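The Tameck card-making kit, two months on

I bought the Tameck in July, after my sister-in-law Beca Griffiths sent me a birthday card she'd made herself and I replied with one that still had the servo's price sticker on it. The kit cost more than 2 years of servo cards. I have decided not to think about that.

You get a scoring board, a bone folder, a small guillotine, a pot of glue and 375 sheets of card in colours the booklet calls "heritage". Most of them are beige. There is one good red, and you will use it up by the second anniversary.

Scoring is where the kit earns its keep. The grooves are deep and the folder runs along them without wandering, so even my cards close flat. The guillotine is less of a triumph. It cuts one sheet beautifully and two sheets as though it has been asked to do overtime. Anything thicker needs a proper craft knife and a bit of swearing. 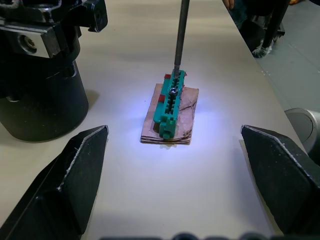
What I'd change

The glue, first of all. It goes on like yoghurt and wrinkles the lighter card, and Gwilym's farewell card ended up looking older than Gwilym. I switched to double-sided tape after a fortnight and my mood improved.

Then the booklet. It has eleven pages on choosing a "sentiment" and half a page on making an envelope. The envelope template is 2 millimetres too small for the larger card size, a fact I discovered with a finished card in one hand and the post office closing at five.

Toma make a similar kit with a better blade and fewer sheets. Said Belkadi swears by his, but Said also irons his wrapping paper.

Would I buy it again? Yes, on special, and with my own tape. My dad got a pop-up lighthouse for Father's Day and it popped up, mostly to the left. He's put it on the fridge.

Three and a half stars. Refill card comes in packs of 1000, beige.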